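Carnet d'atelier – reliure et papier
Novembre, repris vers 16 h

Bon, je reprends le carnet après une semaine où je n'ai rien noté, et évidemment je le regrette déjà. Le registre de Drimham est toujours sous presse. Violeta est passée le regarder ce matin et elle trouve que le dos tire encore un peu à gauche. Elle a raison, je le voyais aussi mais je faisais semblant de ne pas le voir.

Pour mémoire : c'est un livre de comptes daté 1,644 sur l'étiquette (oui, avec la virgule, un ancien catalogueur a dû prendre la cote pour un montant !). Couture sur nerfs, 12 cahiers, dont un qui ne tenait plus que par un fil et beaucoup de bonne volonté. J'ai refait la couture des cahiers du début avec le lin fin, celui de la bobine de Salcedo, et j'ai gardé l'ancien fil dans une pochette collée au dossier.

La colle d'amidon, maintenant. J'en ai fait deux casseroles. La première a grumelé parce que je répondais au téléphone en tournant, classique. La seconde est très belle, bien souple, passée deux fois au tamis. J'y ai mis un peu plus d'eau que dans la recette de Radoslava et je préfère comme ça pour le papier japonais – elle va me dire que ça gondole, on verra bien. Pour les charnières par contre je reste à sa proportion à elle, je n'ai pas envie de recommencer.

Essais de teinte sur le japon : le thé donne trop rose, le brou de noix est parfait mais il faut le diluer jusqu'à ce qu'on ait l'impression qu'il n'y a plus rien dedans. J'ai pendu les bandes au fil au-dessus de l'évier. Ne pas les décrocher avant demain, même si elles ont l'air sèches !

Coup de fil de Sultville vers 11 h. Ils veulent leur devis pour l'atlas et ils voudraient aussi savoir si on peut « juste recoller » la couverture. J'ai expliqué, gentiment je crois, que la couverture ne s'est pas décollée toute seule et que si on la recolle sans toucher aux mors elle repartira au premier lecteur un peu vif. Ils rappellent. Je leur propose un montage sur onglets, avec une boîte à la bonne taille cette fois, l'ancienne laisse l'atlas se promener à l'intérieur. 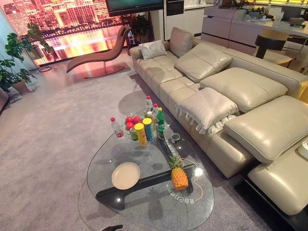 Pause et divers

Causé un bon moment avec Radoslava, qui revenait de Clerbridge avec des nouvelles de la peau. Le mégissier n'a plus de veau naturel dans l'épaisseur qu'on aime, il propose de la chèvre ou d'attendre. Moi j'attendrais, elle prendrait la chèvre tout de suite. Pour le missel je reconnais que la chèvre irait très bien (le grain est plus marqué mais le décor est tellement usé qu'on ne perdra rien), alors on coupe la poire en deux : chèvre pour le missel, patience pour le reste.

Elle m'a aussi montré sa façon de parer les coins, avec la lame presque à plat et la peau tendue sur le marbre du bout des doigts. J'ai essayé sur une chute, j'ai fait un trou. Deuxième chute, mieux. Il faut vraiment que j'affûte plus souvent, je force et c'est là que ça dérape.

Repris ensuite le feuillet 101, celui avec la déchirure en biais qui traverse l'encre. Comblage au japon teinté, colle posée au pinceau très sec, buvard, non-tissé, petit poids. J'ai changé le buvard au bout de dix minutes puis encore une fois. L'encre n'a pas bougé au test du coton humide, ouf, mais je garde quand même l'eau loin de la marge du haut, où elle est plus brune et où je me méfie.

À faire :
Redresser le dos de Drimham avant d'encoller, et demander à Violeta de tenir l'autre côté.
Commander 4 feuilles de carton neutre, le grand format.
Rendre le plioir en os à Radoslava, il est dans ma trousse depuis l'été.
Finir le devis de Sultville, ligne « boîte » comprise.
Étiqueter le pot de colle avec l'heure, il est au frais, à gauche.

Laissé la presse serrée d'un quart de tour de plus en partant.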